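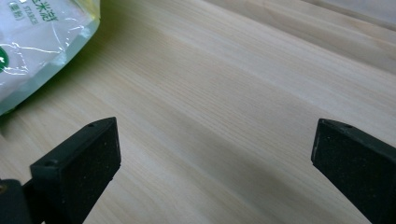 Notburga Zwahlen told me that oil is the wrong choice for a pale table, and now I am not sure what to do.

I want to protect a light wood table before the family comes in February. I have already sanded it with 180 paper and I bought one can of hard wax oil from Gil. My fear is that the wood will become yellow. Is it better to use a water-based varnish? The table is used for meals every day.

Jingyi Deng

Urmas Strazds
Water-based varnish stays more clear. I put three thin coats on my desk, with some 30 minutes of fan between them, but please read your can, mine was a quick type. Sand lightly with a fine paper after the first coat, as the grain will rise.
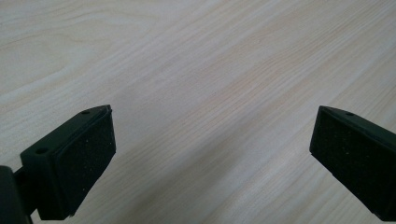

Eliseo Bautista

Oil is easier to repair. Try both on the underside and wait one week before you decide. Also, oily rags can catch fire by themselves, so dry them flat outside.

Zyanya Bañuelos
same problem here, following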